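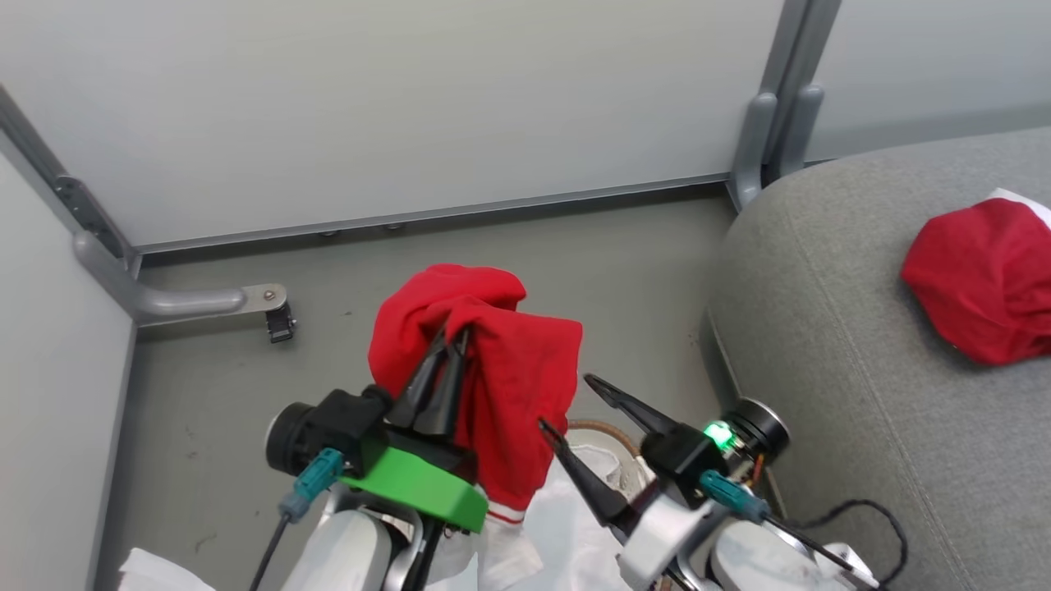 Clokthorpe Upholstered Bench Seat, light grey

Product code: CL-248
Range: Clokthorpe bedroom and dressing room
Supplied by: Illau

Low upholstered seat for dressing rooms, bedrooms and utility areas where clothes are sorted, folded or set aside. The flat top takes a folded pile or a single garment laid out. The cover is a plain light grey, so coloured items are easy to pick out against it.

Dimensions and load
Width: 80 cm
Depth: 50 cm
Maximum load: 248 kg
Packed in: 2 cartons

Cover
Fixed cover, woven polyester. Vacuum with a soft brush. Remove marks with a damp white cloth and leave to dry before use. Do not bleach. Red and other strongly dyed clothing should be fully dry before it is left on the seat, as damp dye may transfer to the cover.

Assembly
Feet are screwed in by hand. No tools required. Check that all feet are tight after the first month of use.

Placement
Suitable for corners and for use against a wall panel. Leave a gap of 2 cm at the back. Felt pads are included for hard floors.

Related items
Donda storage basket, small
Akolgo folding board
Akolgo garment rail, 80 cm

Spare feet and felt pads can be ordered separately under the product code.

Page updated 2021-10-01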